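Parts storage at Conneely: an interview with Sebastián Iturra

Sebastián Iturra looks after component storage at the Conneely workshop, where small motors and circuit boards are kitted before assembly. We spoke on 3rd September about the yellow cabinet and the bench layout.

The cabinet came first. "I wanted one full-width shelf and nothing else inside," Iturra said. "Dividers collect swarf and you lose the corners." The gloss finish was his choice as well. He concedes that it throws glare under the overhead lights, but a matte sample from Zornberg was harder to wipe down.
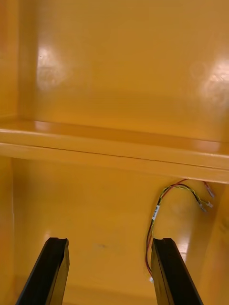 Cabinet interior, upper and lower compartments.

Scuffs on the back wall don't concern him. "It's a storage unit. I check the shelf edge and the seam, and leave the rest until October."

At the bench, parts are separated by type in shallow open bins the same colour as the cabinet. Motors go in with their leads attached, boards in a bin of their own. Iturra specifies rounded inner corners so that a motor shaft doesn't catch when it's lifted out. The centre of the table is kept for a stainless steel tray.

"Boards lie flat, component side up. If they overlap, the capacitors cop it."
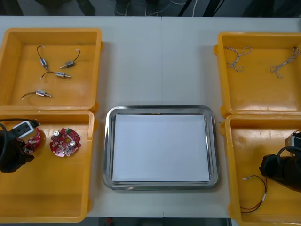

Labelling and stock codes

Bin labels follow the Grimeo scheme, with codes starting at 3000. Iturra reorders motors in lots of 200.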